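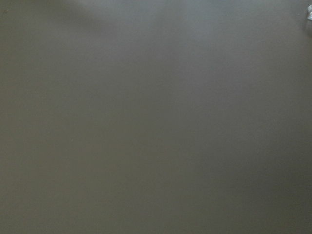
회갈색 상판을 깔아 두면 일 년 내내 흐린 날 같지 않겠냐고, 라키야 올라툰지(Rakiya Olatunji)가 지난번 글에 댓글을 남겨 주셨어요. 거기에 한 줄 더 붙어 있었죠. 자기라면 무조건 밝은 나무색으로 갔을 거라고요.

저도 그 생각을 꽤 오래 했어요. 테이블을 바꾸기로 마음먹은 게 봄이었는데, 색을 정한 건 6월이었거든요. 그 사이에 화면으로 본 테이블이 얼마나 많은지 몰라요. 자려고 누워서도 보고, 국수 삶다가도 보고(그러다 한 번 넘쳤고요). 남편은 나중엔 제가 휴대폰만 들면 "또 테이블?" 하고 물었어요. 네, 또 테이블이었어요.

그래서 이번 갤러리는 테이블 이야기입니다. 늘 올리던 그릇이나 화분 말고, 그 밑에 깔려 있는 넓고 조용한 면 이야기요. 재미없을까 봐 걱정도 되는데 댓글로 물어보신 분들이 꽤 계셔서 한 번은 제대로 써 두려고 해요.

회갈색, 무광, 무늬 없음. 위쪽으로 빛이 들면 은빛이 살짝 돌면서 번져요. 제가 이 색에서 제일 좋아하는 게 이거예요!

색 이름

색 이름부터가 어려웠어요. 누가 물어보면 저는 "회갈색이요" 하는데, 언니는 카키라고 하고 남편은 그냥 회색이라고 해요. 엄마는 보시더니 쑥색 아니냐고 하셨어요. 쑥색은 좀 너무하지 않나 싶었는데 저녁에 보니까 올리브 기운이 조금 있긴 하더라고요. 그 뒤로는 엄마 말씀에 토를 안 달아요.

테이블을 주문한 곳은 드리타(Drita)라는 작은 가구 공방이에요. 색상표에는 '젖은 조약돌'이라고 적혀 있었어요. 이름이 예뻐서 홀렸냐고 하시면 할 말이 없습니다. 옆 칸에 있던 색은 '늦은 오후'였는데 그건 제 눈엔 그냥 베이지였고요. 샘플 조각을 받아서 냉장고 옆에도 대 보고, 커튼 밑에도 대 보고, 욕실에까지 들고 들어갔어요. 욕실에 테이블을 놓을 것도 아니면서 왜 그랬는지 모르겠네요.

샘플은 며칠 두고 보는 게 좋아요. 저는 싱크대 옆 창가에 세워 두고 오다가다 봤어요. 아침엔 차갑고, 해가 기울면 훨씬 따뜻해 보여요. 저녁 일곱 시쯤 부엌 등을 켜면 또 다른 색이 되고요. 작은 조각으로 볼 때와 큰 면으로 볼 때도 꽤 달라서, 테이블이 처음 들어온 날에는 속으로 좀 놀랐어요. 생각보다 어두운데? 하고요. 남편한테는 티를 안 냈습니다. 제가 고집을 부려서 고른 색이라 티를 낼 수가 없었어요.

이틀 지나니까 눈이 익었어요. 일주일 지나니까 예전 테이블이 어떤 색이었는지 가물가물하더라고요.

무광 이야기

예전 테이블은 번쩍번쩍했어요. 천장 등이 그대로 비쳐서 밥을 먹다가 눈이 부실 정도였죠. 책이라도 펴면 책장 옆으로 전구가 동그랗게 떠 있고, 노트북을 쓰면 화면이 비치고요. 그때는 원래 테이블이 다 그런 줄 알았어요.

이번 건 빛이 와도 동그랗게 맺히지 않고 그냥 퍼져요. 우리 집 부엌 등이 우미에르(Umier)라는 펜던트 등인데 갓이 낮게 내려오는 모양이라 예전엔 그 밑에서 글씨를 쓰는 게 정말 고역이었거든요. 요즘은 딸이 거기서 숙제를 해요. 제 방 책상은 놔두고 꼭 부엌에서 해요. 저는 옆에서 콩나물을 다듬고요. 이 시간이 좋아서 방으로 가라는 말은 안 하고 있습니다.

무광이 다 좋냐고 하시면, 아니에요. 손자국 얘기를 해야죠. 기름 묻은 손으로 짚으면 자국이 남아요. 옆에서 비스듬히 보면 딱 보여요. 전 부친 날 저녁에는 손바닥이 여기저기 찍혀 있어서 누가 테이블 위를 기어 다닌 것 같았어요. 번쩍이는 면은 마른행주로 쓱 문지르면 끝인데, 무광은 그렇게 문지르면 기름이 얇게 펴지기만 해요. 이걸 몰라서 처음 한 달을 헛수고했네요.

닦는 법 (제가 하는 방식이에요)

미지근한 물에 주방 세제를 한 방울 떨어뜨려서 행주를 적시고 꼭 짜요. 넓게 한 번 닦고, 맹물에 헹군 행주로 다시 한 번. 그다음 마른 천으로 물기를 걷어요. 끝이에요. 별거 없죠?

행주는 브리그스(Briggs) 걸 써요. 동네 생활용품점에서 한 장에 4,000원 주고 샀어요. 행주 한 장에 이 값을 내는 게 맞나 매대 앞에서 한참 서 있었는데, 먼지가 안 묻어나서 지금은 그것만 써요. 예전에 쓰던 수건 행주는 닦고 나면 하얀 보풀이 남았거든요. 밝은 테이블에서는 티도 안 나던 게 이 색 위에서는 눈처럼 보여요.

철 수세미는 절대 안 돼요. 매직 스펀지도 저는 안 써요. 공방에서 받은 안내문에 문지른 자리만 반들반들해질 수 있다고 적혀 있더라고요. 안내문을 냉장고에 붙여 두었는데도 시어머니가 오셔서 초록 수세미를 드시는 바람에 제가 부엌을 가로질러 뛰었습니다. 다행히 그릇을 닦으시려던 거였어요.

뜨거운 냄비는 꼭 받침을 놓고 올려요. 컵 받침은 솔직하게 말해서 잘 안 쓰게 돼요. 찬 음료 마시는 여름에만 꺼내 놓는데 가족들은 받침 바로 옆에 컵을 내려놔요. 받침을 놓을 거면 받침 위에 놓아야 하는 거 아닌가요? 우리 집에서는 이게 매년 여름 논쟁거리예요.

부스러기에 대하여

이 색으로 바꾸면서 제일 기대한 게 "지저분한 게 덜 보이겠지"였어요. 반은 맞고 반은 틀렸어요. 커피 방울 마른 자국이나 빵 껍질 부스러기 같은 건 정말 잘 안 보여요. 안 보이니까 손으로 쓸어 봐야 알고, 쓸어 보면 까슬까슬해요. 후추 같은 까만 건 가까이 가야 보이고요.

대신 흰 것들은 전부 보여요. 밀가루, 설탕, 소금, 지우개 가루. 딸이 숙제를 하고 일어나면 지우개 가루가 어디에 얼마나 있는지 부엌 입구에서부터 보입니다. 김 부스러기는 의외로 중간이에요. 빛이 드는 쪽에 떨어지면 보이고 어두운 쪽에 떨어지면 묻혀요.

그래서 저녁 먹고 나면 불을 낮추고 옆으로 고개를 숙여서 한 번 훑어봐요. 남편이 처음엔 당구 치냐고 놀렸는데 요즘은 자기도 그러고 있어요. 작은 점 하나가 보이면 꼭 손톱으로 긁어 보게 되고요. 부스러기면 떨어지고, 자국이면 안 떨어지고. 떨어지면 기분이 좋아요. 별게 다 기분이 좋죠.

높이와 자리

높이를 물어보신 분도 계셨는데 74cm예요. 예전 것보다 조금 높아졌어요. 처음엔 의자가 낮게 느껴져서 방석을 얹었다가, 방석이 자꾸 미끄러져서 치웠어요. 지금은 익숙해졌는지 괜찮아요. 반죽을 치댈 때는 오히려 이 높이가 편하고요. 키가 저보다 작은 엄마는 조금 높다고 하시니까 가능하면 앉아 보고 고르시는 걸 권해요. 숫자로는 감이 잘 안 와요.

자리는 세 번 옮겼어요. 처음엔 벽에 붙였더니 안쪽에 앉은 사람이 못 나와서 밥 먹다가 한 명이 일어나면 다 같이 일어나야 했어요. 그다음엔 가운데에 놨더니 냉장고 문이 끝까지 안 열렸고요. 지금은 창 쪽으로 비스듬히 당겨 놓았어요. 줄이 안 맞아서 처음엔 신경이 쓰였는데, 낮에 빛이 길게 들어와서 그냥 두기로 했습니다. 다리 밑에는 펠트를 붙였어요. 아래층에 미안할 일은 줄었으면 좋겠네요.

어울리는 것, 안 어울리는 것

흰 그릇은 정말 예뻐요. 그냥 매일 쓰던 민무늬 밥그릇인데 이 색 위에 올리면 갑자기 좋은 그릇 같아 보여요. 스테인리스 수저도 좋고요. 예전 테이블에서는 수저 반사광과 상판 반사광이 싸우는 느낌이었는데 지금은 수저만 조용히 반짝거려요.

노란 것도 잘 맞아요. 참외, 레몬, 계란말이. 김치는 말할 것도 없고요. 초록 잎채소도 색이 또렷해 보여서 쌈 채소를 올려놓으면 괜히 더 싱싱해 보여요(기분 탓일 수 있습니다).

안 어울리는 건 갈색 나무 쟁반이었어요. 제일 아끼던 건데 색이 비슷하게 칙칙해서 서로 가라앉더라고요. 검은 뚝배기도 좀 무거워 보이고요. 된장찌개를 안 먹을 수는 없으니까 뚝배기 밑에는 흰 천 받침을 깔아요. 나무 쟁반은 거실로 보냈어요. 지금은 리모컨을 담고 있어요.

식탁보는 당분간 안 쓸 생각이에요. 언니가 비바리(Bivari) 리넨이 예쁘다고 링크를 자꾸 보내는데, 상판이 마음에 들어서 바꾼 사람이 그 위를 다 덮으면 좀 이상하잖아요. 명절 때는 또 모르겠어요. 손님이 많으면 덮는 게 마음 편하긴 하니까요.

종이접기와 반죽

지난달에는 딸이 학교 행사에 쓸 거라며 색종이 400장짜리 묶음을 들고 와서 테이블에 쫙 펼쳤어요. 무늬 없는 바탕이 이럴 때 좋더라고요. 종이 모서리가 잘 보여서 접는 선을 맞추기 쉽대요. 풀은 신문지 깔고 하라고 했는데 신문지 밖으로도 조금 나갔고, 물풀이어서 젖은 행주로 닦였어요. 딱풀이었으면 저도 자신이 없어요.

수제비 반죽은 도마 위에서 하다가 답답해서 요즘은 큰 실리콘 매트를 깔고 해요. 상판에 바로 하는 분들도 계시던데 저는 겁이 나서 아직 못 해 봤어요. 해 보신 분 있으면 댓글로 알려 주세요. 밀가루가 얼마나 잘 닦이는지가 제일 궁금해요.

댓글에서 나온 질문들에 대한 답

흠집은 잘 나느냐고 하셨는데, 가위 끝으로 살짝 긁힌 적이 한 번 있어요. 손톱으로 만지면 느껴지는데 눈으로는 저도 한참 찾아야 해요. 그 뒤로 가위는 쓰고 나면 바로 서랍에 넣습니다.

아이 있는 집에 괜찮으냐는 질문도 있었죠. 크레용은 중성 세제로 지워졌고, 사인펜은 종이를 두 겹으로 깔아서 아직 시험당한 적이 없어요. 유성 매직은 아예 부엌에 못 들어옵니다. 저희 집 법이에요.

방이 어두워지지 않느냐는 분께는, 벽이 밝으면 괜찮다고 말씀드리고 싶어요. 저희는 벽이 흰색에 가까워서 테이블만 한 톤 내려간 느낌이에요. 바닥까지 어두운 집이면 저라도 고민했을 것 같아요. 샘플을 꼭 바닥에 눕혀 놓고도 보세요. 세워서 볼 때와 눕혀서 볼 때 색이 달라 보여요.

배송 기간은 주문하고 나서 꽤 걸렸어요. 중간에 전화를 한 번 했더니 건조를 더 하는 중이라고 하시더라고요. 그 사이에 예전 테이블을 먼저 내보내는 바람에 저희는 한동안 거실 바닥에 상을 펴고 먹었어요. 딸은 소풍 같다고 좋아했고 남편은 무릎이 아프다고 했고요. 새 테이블이 오는 날까지 예전 걸 두시는 게 좋아요. 이건 정말 꼭이요.

그리고 라키야 님께

흐린 날 같지 않느냐는 말씀, 꽤 오래 생각했어요. 비 오는 날에는 그런 면이 있긴 해요. 창밖도 회색이고 테이블도 회색이고. 그런데 그런 날 등 하나만 켜면 상판 한쪽이 밝아지면서 가장자리 쪽은 천천히 어두워지는데, 저는 그걸 보면서 차 마시는 게 좋더라고요. 밝은 나무색이었으면 또 그 나름으로 좋았겠죠! 혹시 라키야 님도 테이블을 바꾸시게 되면 꼭 보여 주세요. 무슨 색이든 궁금해요.

다음 갤러리는 의자예요. 방석이 미끄러진다는 얘기를 위에 썼는데, 그게 생각보다 할 말이 많아서 따로 빼 두었어요. 끈 달린 방석과 안 달린 방석을 둘 다 써 보고 있는데 딸은 끈을 푸는 재미로 앉아 있는 것 같아요. 조금 더 써 보고 올릴게요.

댓글

연두네부엌: 저희 집도 비슷한 색인데 설탕 얘기에서 한참 웃었어요. 커피 타고 나면 꼭 컵 옆에 몇 알씩 반짝반짝하죠. 저는 그냥 손날로 쓸어서 싱크대에 털어요.

밤톨: 수제비 반죽 바로 올려서 해 봤어요. 밀가루는 물 행주보다 마른 솔로 먼저 쓸어 내는 게 훨씬 나아요. 물부터 대면 풀이 돼요.

글쓴이: 마른 솔! 집에 안 쓰는 제과용 솔이 있는데 그걸로 해 볼게요. 그래도 아직 겁나니까 구석에서 조금만요.

밤톨: 구석부터 하세요 ㅎㅎ 저도 그랬어요.

지나가던이: 나무 쟁반에 리모컨 담는 거 저희 집이랑 똑같네요. 쟁반들이 다 그렇게 거실로 가나 봐요.

Rakiya Olatunji: 답을 이렇게 길게 주실 줄 몰랐어요. 저는 여전히 나무색 쪽인데, 샘플은 한번 받아 보려고요. 욕실에도 들고 가 볼게요.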